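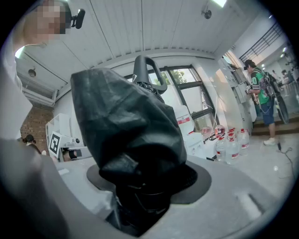 Visit notes, Gorkdale, September 2023

Quick one, typed on the train so excuse the mess. Went up to see the bagging cell at Pilley. Been asking since June. Thodoris Kourkoulas showed me round the first half, then handed me to Taha Mahrous, who does the maintenance on it and was a lot more use on the stuff I wanted to know.

The cell first. One arm, one bench, one infeed belt from Fekon with the guards taken off the near side and a light curtain put in. Smaller than I expected. Arm is bolted to a steel plate and the plate is bolted to the slab, not to the bench. They had it on the bench for the first few weeks and every hard stop shook the scale. Moving it cost them two days and a new cable run.

Job is simple to say. Pick a part off the belt, drop it in an open bag, bag goes to the sealer, next. 600 bags a shift is the target. They get there most shifts now, not all.

What goes wrong: bags. Black film is the worst, shiny and it creases, and the vision gets lost in the highlights. Taha's fix was cheap. Turned the overhead lamp down, put a second one low on the left, covered it with a sheet of tracing paper. Retaught the pick after that. Misses went from several an hour to one or two a shift. He wants a proper diffuser but the tracing paper has been up since spring and it's going yellow.

Suction cups next. Berrada cups, the soft ones with the folds. Swapped every 3 days whether they look bad or not. They used to run them until vacuum dropped and by then there were parts all over the floor. Old ones go in a tub and get washed and used for testing. He keeps a length of spare hose already cut, with the fittings on, hung on the back of the panel. Change takes him a couple minutes. I timed nothing, just going by watching.

Filter on the vacuum line, that was the one I'd never have thought of. Film dust gets in. It was a monthly check, now it's weekly. Gets blown out from the inside, never the outside, and goes in the bin after the fourth go. There's a date in marker on the housing.

Daily routine, from the sheet taped to the door (copied this fast, may have missed a line):
Wipe sensor windows, dry cloth only
Check cups for splits, press each one by hand
Run home position, look at the witness marks on joints 2 and 4
Empty the catch tray
One slow cycle at 10 percent before full speed
Sign

The witness marks are just paint pen lines across the joint covers. If they don't line up at home you stop and call Taha. Has happened once, after somebody leaned a pallet jack on teh arm overnight. Took the morning to remaster. He did it with the pins and a printed page from the manual, and now there's a laminated copy in the drawer so the night shift could do it if they had to. Thodoris did not look convinced about the night shift.

Asked about pressure. Regulator sits at 55 psi for the blow-off that opens the bag. Higher and the film slaps shut again, lower and it never opens. Somebody keeps turning it up so there's a lock on the knob now. Key is with Taha.

Spares shelf, was impressed. One spare valve block, cups in boxes of 100, two belts, a teach pendant cable (the cable always dies before the pendant does, same with ours). No spare controller, too much money. They have a swap agreement with Berrada but the turnaround is slow and Taha doesn't count on it.

Backups. Every time the program gets touched it goes on a stick and on the shop server, with initials. I looked at the list, its long. A lot of TM and a few TK.

Didn't get to see the sealer side, it was down for a heater band. Would like to go back for that. Also forgot to ask who they buy the film from, and what they do about static in winter when we have all our trouble. Have emailed Thodoris, will add his answer here if he sends one.

For us: do the low lamp, do the weekly filter, and get the paint pen out. The plate on the slab needs a quote first. Parking at Gorkdale is round the back by the loading dock, front lot is full by eight.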